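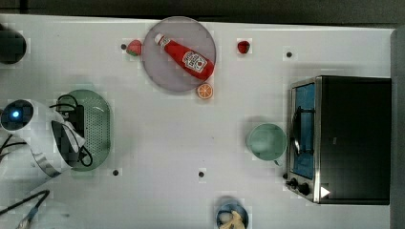 Step 2: Pick your first fund and place the order

By now your practice account with the Jakstead investment club should be open, so pour yourself a cuppa and let's get to the fun bit! Log in, choose "Trade" and type in the name of the fund you settled on. I'll use Lirko, a plain index fund, priced at $5 a unit on the day I wrote this.

Say you have $482 in the account. I'd put $400 of it to work and leave the rest sitting in cash (you'll be glad of it when the brokerage comes out). 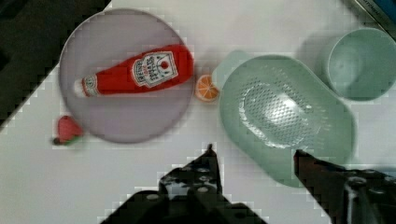 Choose a limit order, enter $5 as your price and 80 as the number of units, then read the whole thing back to yourself slowly before you press "Confirm". Julián Cifuentes, who taught me all this over many long lunches, still reads his out loud.

Step 3: Write it down

Open a spreadsheet and note the fund, the price, the units and a sentence on why you bought.

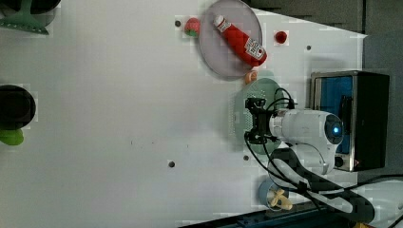
Keep that sentence in your own words, however clumsy, and have another look at it in November before you add your next $200.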